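**From the Soline House Newsletter, May: Notes from the Activity Room**

# Small Bowls, White Tables: New Tableware Comes into Use

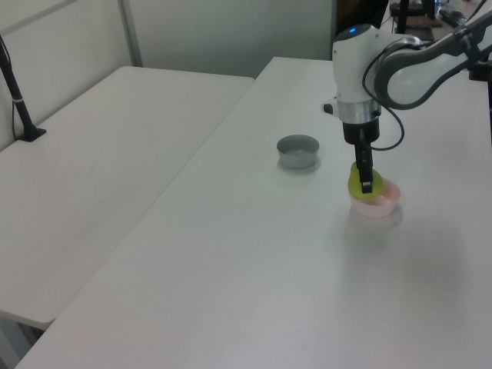
*A pink bowl and a gray bowl on one of the white tables.*

Members who attend the morning sessions at Soline House will have noticed a change in the cupboards beside the sink. The mixed collection of dishes that served the activity room for many years has been retired, and a single range of small bowls has taken its place. The new bowls are used for sorting, for table games, for craft supplies, and for the light refreshments offered at the end of each session. This item sets out what has been purchased, how it is to be used, and where members may direct their comments.

## Background to the purchase

The previous dishes came to the House in several lots, most of them donated. They differed in height and weight, and few of them stacked. Chips and hairline cracks had been recorded at each of the last three inspections. Afroza Kumarasinghe, who coordinates the activity program, reported in the winter that the number of usable dishes had fallen below what was needed for a full session, and she was asked to prepare a proposal.

Two ranges were borrowed for trial. The first, from Dimix, was well made but deep, and members with limited reach found that small items settled at the bottom. The second, the Caron range, is shallower. Session leaders kept a short written record during the trial and the Caron bowls were preferred by a clear margin. An order for 50 was placed through our usual supplier, Urnavon, and was delivered to the side entrance in good order apart from one carton, which was exchanged.

## Colors and their use

The bowls were ordered in gray and in pale pink. The choice was made after some discussion. Strong primary colors had been suggested, and samples were passed around at the members' meeting, but several of those present remarked that they were tiring to look at over a whole morning. The gray and the pink can be told apart easily on a white tabletop, and they are quiet enough to be used at refreshment time as well.

The following arrangement now applies in all sessions held in the activity room:

- **Gray bowls** hold items that have not yet been sorted, as well as game counters and loose craft supplies.
- **Pink bowls** receive items that have been sorted or finished with.
- For refreshments, either color may be used, but only from the upper shelf. Bowls on the lower shelf are reserved for activities and should not be used for food.

Leaders are asked to keep a clear space between the bowls when they are set out. During the trial it was found that bowls placed close together were often moved by a sleeve or an elbow, and the contents became mixed. Two bowls to a place are sufficient for most exercises. Where a third is required, it should be brought to the table when it is needed and taken away afterward.

## Soft items for sorting

The wooden counters remain available on request. For general use, however, the program now favors soft, rounded items that are easy to pick up and make little noise when they are set down in a bowl. Light colors such as yellow-green stand out well against both the gray and the pink.

Soft items should be rinsed in warm water and left on the draining rack at the end of the day. They should not be returned to the cupboard until they are fully dry. Any item that has become sticky or torn should be placed in the box marked "Withdrawn" and entered in the book so that a replacement can be issued.

## The tables

No change has been made to the tables themselves. The white tops show the bowls clearly and can be wiped down quickly between groups. Leaders may continue to stand two tables side by side for larger activities. When this is done, bowls should be placed well within one table or the other and kept off the seam, where the surfaces may not be perfectly level.

Members are reminded that the tops are to be cleaned with a damp cloth and the mild solution kept under the sink. Scouring powder has been found in the room on more than one occasion. It dulls the finish and should not be brought in. Felt-tip marks are best left for the cleaning staff, who have the proper product for removing them.

Tablecloths are no longer required for sorting or games. They will still be laid for birthdays and for the summer lunch, and the linen press on the landing has been relabeled accordingly.

## Washing and storage

The Caron bowls may be washed by hand or in the kitchen dishwasher, on the upper rack only. They stack in columns of 6. Taller stacks have been seen in the cupboard and are difficult for some members to lift down safely, and leaders are asked to divide them when they come across them. Gray and pink should be stacked separately.

A count will be taken at the close of each month by the leader on duty, using the sheet fixed inside the left-hand door. Bowls borrowed for the garden room or the library should be signed out on the same sheet and returned before the next morning session begins.

## The former dishes

Sound pieces from the old collection have been washed and boxed. Gaspard Poulain, who manages the House stores, will have them on display in the front hall through the end of May, and members are welcome to take any that they would like to keep. Families who donated dishes in past years and who wish to have them back should speak to him directly, as some pieces carry names or initials on the underside and have been set aside. Whatever remains will go to the pottery group, which has asked for broken and unbroken ware alike for its mosaic panel.

## Comments from members

A comment sheet was left on the notice board during the first weeks of use. Most of the remarks concerned the height of the rim, which members found convenient, and the lower level of noise at the tables. One member asked that a few bowls in a darker color be obtained for use with white and pale items, which can be hard to see against the pink. This request has been passed to Ms. Kumarasinghe and will be considered when the next order is prepared. Another wrote that the old blue-edged dishes should have been kept for refreshments. Mr. Poulain has confirmed that a small set of these is in sound condition and has been retained in the kitchen, where it may be requested for special occasions.

Further comments are welcome and may be left in the box at the reception desk or given to any session leader. Leaders who need additional bowls for a visiting group should notify the office at least 3 working days in advance, stating the number of places to be laid and whether refreshments will be served.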